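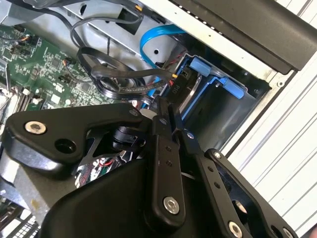

# Kilitent Suspension and Chassis Parts — Frequently Asked Questions

Last revised in August. Part numbers refer to the current catalog. Older part numbers are cross-referenced on the last page of the PDF version.

## Ordering and fitment

**Which cars do you make parts for?**

Rear-wheel-drive coupes and sedans with a live rear axle or an independent rear subframe, used in circuit racing, time trials and hill climbs. We don't make parts for drag racing launches or for rally. The spring rates and bushing stiffness in the catalog assume a paved surface.

**How do I know whether a control arm fits my car?**

Measure the distance between the inboard pivot bolt centers and compare it with the table for your chassis. Do not order by model year alone. Several chassis changed pivot spacing in the middle of a production year, and cars that have raced for a long time often carry a subframe from a different year. If your measurement differs from the table by more than 1 mm, send it to us before ordering.

**Can I order one side only?**

Yes, for control arms, uprights and tie rods. Springs and dampers are sold in pairs. Replacement dampers are matched to their partner on the dyno, so if you need a single unit, send the surviving one back with the order.

**Do you sell complete kits?**

Two. The Venalus kit covers the front axle: lower arms, camber plates, spherical bearings, springs and dampers. The Diệp kit covers the rear: trailing links, toe links, lateral locating bar, springs and dampers. Anti-roll bars are not in either kit and are ordered separately, as bar stiffness depends on tire width and track.

**What is the lead time?**

Stock parts leave the day after the order is confirmed, except orders received after noon on Friday. Made-to-order arms take four weeks. Custom uprights take ten weeks from signed drawing, and the clock stops while a drawing is with the customer.

## Materials and construction

**What are the arms made of?**

Tubular arms are seamless chromoly, TIG welded in a fixture and stress relieved before final machining of the bearing bores. Machined arms are 7075-T6 aluminum. The tubular arms are easier to inspect and will usually bend before they break. The machined arms are lighter and hold alignment better, but they must be replaced after any impact hard enough to move the toe setting, even if no damage is visible.

**Why are there no rubber bushings in the catalog?**

Rubber lets the pivot move under load, and the alignment moves with it. All inboard pivots use lined spherical bearings. Expect more noise in the cabin. Polyurethane is offered for the rear subframe mounts only.

**Are the parts street legal?**

They are sold for competition use. Whether they can be registered for road use depends on where you live, and we don't supply paperwork for that purpose.

## Installation

**Can I install the kits at home?**

With a lift or four tall stands, a torque wrench, a spring compressor and a way to measure corner weights, yes. The Venalus kit requires no welding. The Diệp kit requires two brackets to be welded to the axle housing on live-axle cars. Have this done by a qualified welder with the axle out of the car and the shafts removed. Weld in short passes and check the housing for straightness afterward.

**What torque values should I use?**

The values are on the card packed with each part and they replace the factory manual for that joint. Two points cause most of the mistakes:

- Values are for clean, dry threads unless the card says otherwise. Anti-seize on a dry-rated bolt will overload it.
- Rod end jam nuts are tightened last, with the rod end centered in its travel. A jam nut tightened with the joint at full tilt will bind in roll.

**Where do I start on alignment?**

For a car of typical weight on slicks, start with these settings:

| Setting | Front | Rear |
|---|---|---|
| Camber | -3.2° | -2.0° |
| Toe (total) | 2 mm out | 2 mm in |
| Caster | 7.0° | — |

Adjust camber from tire temperatures taken in the pit lane directly after a full-speed lap. Readings taken after a cool-down lap are of little use.

**The steering feels heavy after fitting the front kit. Is something wrong?**

Probably not. The camber plates add caster, and added caster raises steering effort. Check that the wheel turns freely lock to lock with the front wheels off the ground. If effort is uneven from side to side, look for a binding upper bearing or a spring that is not seated in its perch.

## Service and inspection

**How often should the joints be inspected?**

Before every event, by hand, with the wheel off the ground. Remove and clean spherical bearings after every 13 hours of running time. Replace any bearing with play you can feel. Don't grease lined bearings; grease holds grit against the liner.

**When are dampers rebuilt?**

At 500 miles of track use for sprint cars and at 1440 miles for endurance cars. The longer interval assumes the endurance valving and the larger reservoir. A damper that shows oil at the shaft seal comes out now, whatever the mileage.

The rebuild price of $156 per damper covers seals, oil, gas charge and a dyno sheet. Shafts and pistons are extra and are quoted before any work is done.

**Who handles damper work?**

Austra Kazlauskienė runs the damper bench. Include a note with the car, the spring rates, the tire, the track and the adjuster positions as last raced. Leave the adjusters where they were — don't reset them to full soft before shipping.

**Can you rebuild other makers' dampers?**

Only monotube units with a removable seal head. We do not work on electronically controlled dampers.

## Returns and warranty

**What can be returned?**

Unused stock parts, within 30 days, in the original packing. Parts showing wrench marks count as used. Made-to-order parts cannot be returned unless they differ from the signed drawing.

**What does the warranty cover?**

Faults in material and machining, for the first owner, for one season. It does not cover crash damage, wear in bearings, or arms that have been re-welded, drilled or plated. Plating deserves a separate mention: electroplating can make chromoly brittle if the part is not baked correctly afterward. Use paint or a low-temperature powder coat.

**Where do I send parts?**

To the Jidport workshop, with the return number written on the outside of the box. Drain remote reservoirs only if the carrier requires it. Boxes without a return number are held at receiving until the sender contacts us, and the receiving desk is open on weekdays until 4:30 p.m.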